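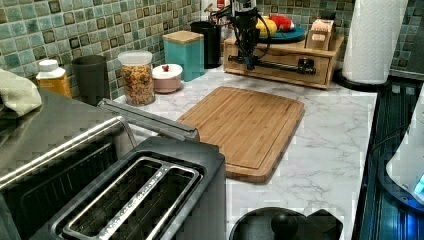
Give the back row a job

I love a kitchen counter that works hard, and the strip along the tiles is where I always begin! It's the easiest place to fill up and the easiest to forget about. Put the things you reach for every day there, in jars and canisters with lids, and keep them in one line so you can grab any of them without moving another. Cereal is happy in a clear jar (you see at a glance when it's running low, and the kids stop opening three boxes at once). Paper towels go upright on a holder at the back corner, where one hand can get to them.

Lift something up

A low wooden box with a drawer is my favorite counter trick of all. Set the fruit plate on top and you've got the space underneath for tea bags, clips, rubber bands, birthday candles, all that little stuff. Mine came from a flea market in Deluvcombe for 16 dollars and I've never regretted it. Rub the drawer runners with a candle stub if they stick.

Keep the middle for the cutting board

Big board, middle of the counter, and leave it out! I used to store mine behind the trash can and ended up chopping onions on a saucer. A damp dishcloth under the board keeps it from sliding. Bamboo likes a little mineral oil now and then, and it should dry standing on its edge after you wash it.

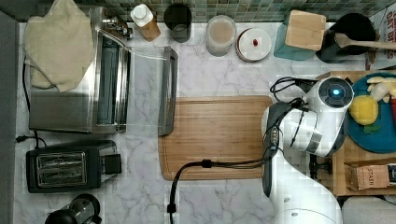 When you're done chopping, scrape the board clean with the back of the knife, never the sharp side, and your blade will stay keen so much longer.

Park the hot stuff together

Toaster, toaster oven and kettle get one end of the counter to themselves. Before you switch on the toaster oven, take any towel off the top and check that the door has room to open all the way. Cords go behind, well clear of the edge. Crumb trays want emptying every week or so, over the sink, with a good tap on the bottom.

Marble needs quick hands

Lemon juice and vinegar will dull marble, so wipe up drips right away with plain water and a soft cloth. My neighbor Jianguo Yu swears by a 20 minute reset after supper: everything off one section, wipe, dry, everything back. I do one section a night and the whole counter gets done in 4 nights, and it feels wonderful to come down to in the morning.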